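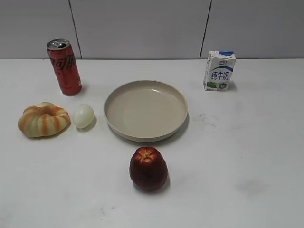 Milk goes off, and people have been looking for ways to slow that down for thousands of years. Fresh milk is mostly water, with fat, sugar and protein mixed into it, and tiny living things called bacteria find it just as good to eat as we do. A small carton of milk, white with blue on it, like the one standing on the table across from the red can, has nearly always been heated before it was filled. The heating is called pasteurising. It kills most of the bacteria, so the milk keeps for days in the fridge.

What happens when milk turns sour?

Milk has its own kind of sugar, called lactose. Some bacteria eat lactose and turn it into an acid. The acid makes the milk taste sharp. It also makes the protein clump together, and the clumps are called curds. The thin, yellowish liquid left over is called whey.

Sour milk from the back of the fridge should be poured away. But if you choose the right bacteria and keep everything clean, you can sour milk on purpose. That is how yoghurt is made.

How is yoghurt made?

First the milk is heated, then it is left to cool until it is warm. A spoonful of live yoghurt goes in next. This is the starter, and it carries the bacteria that do the work. The mixture is kept warm for several hours – overnight is common – and it slowly gets thicker.

Haf Pugh makes yoghurt to sell at Pulleo Dairy. She fills 400 pots in a morning, and 700 in August, when the campsites are full. She starts heating the milk at five o'clock. The pots go into a warm cupboard until they have set, and after that into a cold room, where the bacteria slow right down.

What about cheese?

Cheese starts in much the same way, but the cheesemaker usually adds rennet, which makes the curds firm. The curds are cut up so that the whey runs out. Soft cheese can be ready in a day or two. Hard cheese is pressed and salted and then left on a shelf to ripen. One of the Pulleo cheeses, called Tradska, is turned over every morning for 77 days before it is sold.

Try it: curds in a cup

Ask a grown-up to help with the hot milk.

Warm a small cup of milk in a pan until it steams, then take it off the heat. Stir in two teaspoons of lemon juice and leave it for ten minutes. You should see white lumps and cloudy liquid. Pour it all through a clean cloth over a bowl. The lumps stay in the cloth – those are your curds.

Lemon juice is an acid already, so there is no need to wait for bacteria to make any.

Words to know

Bacteria: living things too small to see without a microscope.
Lactose: the sugar in milk.
Starter: the bacteria added to milk to make yoghurt or cheese.
Whey: the liquid left when curds form.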